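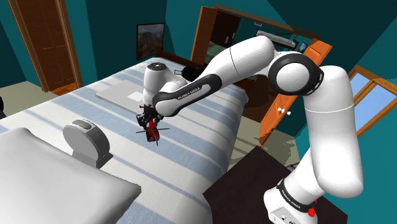
Reading time: 3 minutes

Part 3: Setting up the yoghurt maker and making your first batch

Right, you've got the thing out of its box (Part 2, if you skipped ahead) and I'm going to assume it's the Vodgate, the one with the little glass jars, as that's what I have and it's what most of you wrote in about. If yours is the Stitosum the steps are the same, but it has one big tub where mine has jars, so ignore me whenever I go on about jars. And I do go on about jars.

Before you plug it in

1. Take everything out of the base, including the cardboard ring underneath the jars. I left mine in for my first batch and the whole kitchen smelled of warm box.

2. Wash the jars and lids in hot soapy water and rinse them really well. Wipe the base with a damp cloth and dry it.

Caution: the base must never go in the sink or the dishwasher. The heating plate is sealed on top but the underside has vents, and water gets in very easily.

3. Find it a spot where it can sit without being bumped. Mine lives at the back of the worktop beside the bread bin. Keep it away from an open window and don't put it on top of the fridge, where the shaking stops the yoghurt setting properly. Hadiza Okeke had three runny batches in a row up there and then one lovely thick one the day she moved it!

4. Plug it in, press the round button, and check that the light comes on. Let it run empty for a few minutes, then switch it off again. There may be a faint smell the first time. Mine had gone by the second batch.

Getting the milk ready

You want whole milk for your first go. Semi-skimmed works too, it just comes out thinner, and I'd rather you started with something you'll want to eat. I use Briggs gold top when the shop has it and whatever is on the shelf when it hasn't.

5. Pour the milk into a heavy pan and warm it gently, stirring now and then, until it's steaming and there are tiny bubbles all round the edge. Don't let it boil over. (I say this as someone who has cleaned a hob far too often.) Then take it off the heat and leave it until it's just warm to the touch. You should be able to hold a clean finger in it comfortably while you say the alphabet.

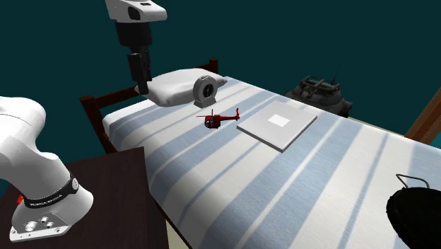
It takes longer than you'd think to cool, so this is a good moment to get your starter out of the fridge. A few spoonfuls of plain live yoghurt will do. Read the pot and make sure it says live, and that there's no sugar or flavouring in it.

Caution: milk that is still hot will kill the starter, and you'll end up with jars of warm milk in the morning. If in doubt, wait a bit longer.

6. Put the starter in a jug, stir in a splash of the warm milk until it's smooth, then add the rest and stir again. Go gently, you don't want froth.

7. Fill the jars up to the shoulder and stand them in the base with the lids OFF. Put the big clear cover over the lot.

Note: the leaflet that comes with the Vodgate shows the jar lids on. Lawal Garba tried it both ways for me and his lidded ones had a puddle of water on top. Lids off, then, whatever the drawing says.

8. Press the button and leave it be. Mine takes eight hours for a mild yoghurt, and I'd go up to nine if you like it sharp. I tend to do it last thing at night. Please don't lift the cover to have a look, however much you want to, and don't move the base while it's on.

When it's done

Switch off at the wall, take out the jars, pop on the lids and get them straight into the fridge. It'll look a bit loose at this stage and will firm up as it chills, so give it a whole morning before you judge it. Save one jar as the starter for your next batch and write STARTER on the lid, or somebody will have it with honey.

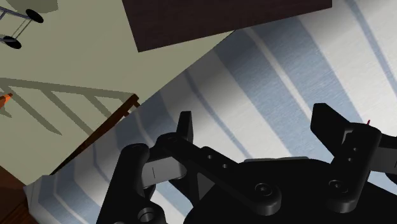 Black gripper above the pale striped cover.

If it hasn't set

Check the starter first, then the spot you've chosen. A cold kitchen can do it as well. Ayodele Nwosu wraps a tea towel loosely round the outside of hers in winter, which is fine so long as the vents are clear. Thin yoghurt that smells fresh and clean is still good in pancakes or a marinade. If it smells off or has any pink or fuzzy patches, throw it away and scald the jars before you use them again.

Straining it for thick, Greek-style yoghurt is in Part 4, and you'll want a piece of muslin for that.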